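Fórum Oficina Aberta > Robótica e automação > Visitas e eventos

Tópico: Dia aberto da Brirnero - quem foi, o que achou?

tampa_solta
Boas a todos! Prometi no outro tópico que contava como foi a visita à Brirnero em outubro e, como sempre, atrasei-me (peço desculpa a quem me mandou mensagens). Fui com a minha filha mais nova, que anda no secundário e só queria ver robôs a andar, e acabámos por passar a manhã quase toda na sala das garras de mão. Éramos 37 inscritos, divididos em 2 grupos, e calhou-nos o primeiro, o que foi uma sorte, como já vão perceber.

A ideia ali é ensinar tarefas de arrumação ao braço a partir de demonstrações feitas por pessoas. Pega-se numa garra em cada mão, faz-se o gesto com calma, e os movimentos ficam gravados. Parece fácil quando se vê, mas os dedos da garra não são os nossos dedos, e a gente só dá por isso quando tem de apanhar uma coisa pequena e redonda.
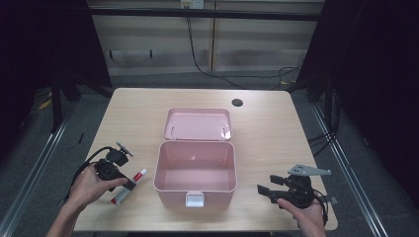 Fiquei encantada com a paciência da equipa, que respondeu a tudo, até às perguntas da minha filha sobre quanto se ganha naquilo. Deixaram-nos experimentar um de cada vez e eu fiz uma figura triste nas primeiras tentativas, mas à quarta já me sentia profissional! Saí de lá com a cabeça cheia e cheia de vontade de montar uma coisa parecida na garagem.

parafuso_m4
Também lá estive, no segundo grupo, e a minha experiência foi bem mais morna. Quando chegámos à sala já havia atraso e cada um teve direito a uma tentativa, se tanto. E confesso que esperava ver o braço trabalhar sozinho. Vi gente a arrumar coisas em caixas, e isso vejo em casa.

tampa_solta
Que pena, não sabia do atraso! Connosco foi tudo sem pressas. Mas olha que o programa dizia "recolha de demonstrações", não prometia o braço em funcionamento.

ventoinha
Desculpa lá, parafuso, mas não concordo. Braços a mexer há em todas as feiras, com a rotina toda ensaiada. O trabalho que custa é este, repetir o mesmo gesto com o tubo um bocadinho mais para a esquerda, depois mais inclinado, depois a vir de outro lado. Estive na jornada da Ekcombe na primavera e passaram-nos 32 minutos de vídeo promocional. Preferia mil vezes ter ficado com uma garra na mão.

parafuso_m4
Aceito que seja a parte que custa. Continuo a achar que um dia aberto precisa de mostrar as duas pontas, o ensino e o resultado. Se eu levar um miúdo de dez anos, o que é que ele vê?

rebarba
Pergunta de quem não foi: as garras pesam? Tenho um problema no pulso e estava a pensar inscrever-me na visita da Irach, que me disseram ser do mesmo género.

tampa_solta
Rebarba, ao princípio não se nota, mas ao fim de umas quantas repetições eu já sentia o antebraço. E há o cabo, que também tem a sua vontade própria, convém arranjar-lhe jeito antes de começar. Se avisares à chegada, de certeza que te deixam parar quando quiseres.

ventoinha
Acrescento que ajuda muito apoiar os cotovelos junto ao corpo. Eu fiz 21 repetições seguidas numa sessão em Rosales e no dia seguinte nem abria um frasco de compota.

rebarba
Obrigado aos dois! Vou inscrever-me e levo a ligadura.

parafuso_m4
Se fores, pergunta se mostram o braço a trabalhar. Se mostrarem, também vou, e pago o café à ventoinha para fazermos as pazes.

ventoinha
Café e pastel de nata, e está combinado.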